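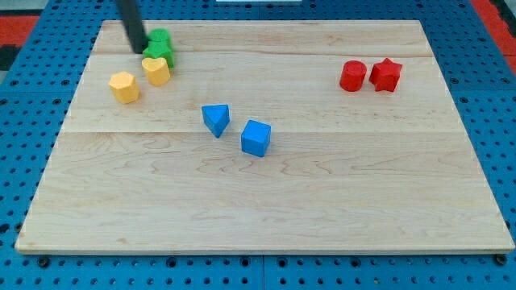
Chapter 4
Learning to Look Away: Misdirection for the Close-Up Beginner

If you've worked your way through the first three chapters, you can already palm a coin without your thumb sticking out like a flagpole, and you've probably shown at least one trick to a patient relative. Well done! Now we come to the part of magic I love best, and the part I put off studying for far too long when I was starting out, because I thought it meant pointing at the ceiling and shouting "Look over there!"

Misdirection is really the business of giving people something they'd like to look at. When you ask a spectator her name, she looks at your face to answer you, and for as long as that takes your hands are more or less your own. When you pick up a cup and turn it over, every eye at the table follows the cup. The secret move goes into that little pocket of time - softly, at an ordinary speed, with your shoulders down.

My own teacher, Armindo Gouveia, worked restaurant tables for most of his life and had a routine he called the Zumik Purse, in which a borrowed ring disappeared and came back inside a small leather coin purse. I must have watched him do it more than 400 times, and I was still looking at the wrong hand on most of them. When I finally asked him (it was a Tuesday, the slow night) where the move was, he told me it happened while he was thanking the person for the ring. He had been thanking them right in front of me all that while, and I had been nodding along with everybody else.

We'll build up to a simplified version of the Purse by the end of the chapter. Before that, you will learn to use your eyes, your voice and your body to lead attention, and you'll practice 2 short routines, the Rarico Switch with a pair of coins and the Bosman Cup with a paper cup and a ball of foil. Please don't skip the exercises with no props in them. They feel silly, I know, and I felt very silly doing them in my kitchen, but they are where the timing comes from.

Before You Begin

Have these within reach: two matching coins, a paper cup, a sheet of kitchen foil, a small coin purse and a ring you wouldn't cry over losing.

Key terms in this chapter: off-beat, gaze cue, natural action, the load, the ditch.

4.1 Where Your Eyes Go, Theirs Will Follow

Stand in front of a mirror and hold a coin in your open right hand. Look at it as though you had just found it on the sidewalk. Now pretend to pass it across to your left hand, and let your eyes travel with the coin that isn't there.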